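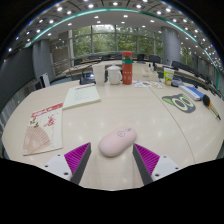 Chapter 4
Good Practice at the Shared Table

Most of the rules you met in Chapter 3 were written for machines behind fences. A fence is a wonderful thing! It settles nearly every question about who may be where, and when. But a great deal of interesting work now happens on ordinary furniture, among cups and papers, and there the fence has to be replaced by habits, written limits and careful records. This chapter is about those habits.

We will follow the Skirkley code, a short set of house rules drafted by Kosmas Theodorakopoulos for teams that teach grasping with hand-held grippers and later pass the same tasks to an arm. The first version ran to 81 rules. The one in use today has 12, and you can read it over a cup of coffee. What survived the cutting is the part people really use, and it's a pleasure to see how much ground it covers. 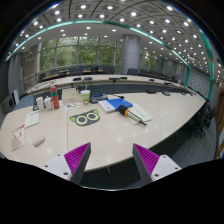

The code starts with the workspace. Before any task begins, the team agrees on a target object and on a keep-clear zone around it. Everything else on the table is called a bystander object. Bystanders are welcome, because a robot that has only ever met a bare table will be badly surprised by a real one. They do have to be listed, though, and anything that could spill, roll or tip gets a line of its own. Rommel Talavera, who tested the code at Jurnberg, liked to ask new students a single question: "If the gripper slips sideways, what does it meet first?" Try it on your own desk. It changes the way you look at a coffee mug.

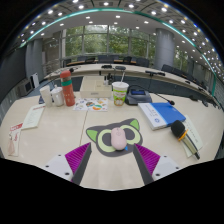 Figure 4.1 A target object between the fingers of a hand-held gripper, with bystander objects farther back on the table.

Next come the rules on approach. The fingers should open wider than the target before they get near it, and the path should be one that an arm could repeat. A person can twist a wrist around a bottle without thinking. An arm may have no such move, and a demonstration that depends on it breaks Rule 5.

Last come the records. Each session sheet names the task, the target, the bystanders and the person holding the tool. Failed grasps stay in the log with the good ones, a point on which the code is very firm and on which we'll spend all of Section 4.4.

Key terms
target object
bystander object
keep-clear zone
repeatable path
session sheet

4.1 Setting the Keep-Clear Zone

Begin with the widest opening of the gripper. In the worked problems we use a tool that opens to 100 millimeters on a table 800 millimeters deep.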